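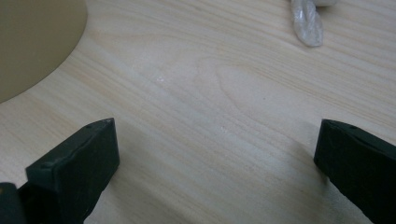

We got to Drelside a little before ten, damp from the walk up from the bus stop, and Debora Caputo had coffee poured before we had our coats off. I'd been wanting to see this place since she first told me about it over the summer, so forgive me if I go on a bit!

The project is called Arby, and what it needs more than anything is examples. People pick things up with a hand-held gripper that has a camera on it, over and over, and the recordings go to the learning system. The day's job was clearing a table. Ebenezer Kyei, who was wonderfully patient with us, said their target for the month is 600 good recordings and that they had 200 on November 20, 2025, the day we came.

I was most taken with how ordinary it all is. Plain wood tabletop, the sort of clutter you'd find after lunch, and two black fingers reaching in over it. Clear plastic is a favorite of Ebenezer's, he told me, because the wood shows right through it and the crinkles catch the light, and a system that has only seen boxes and mugs has a hard time knowing where to grab.

Then we each had a turn. Soledad Tillman took to it right away. I squeezed too early, twice, and Floor Wuyts kindly explained that you approach with the fingers wide open and take your time about closing them. My hand was tired after about 48 tries (they let me keep going, bless them).

Jelle Willems has asked for a second visit in December, and there should be room for four more of us. Bring a sweater, the back room is chilly.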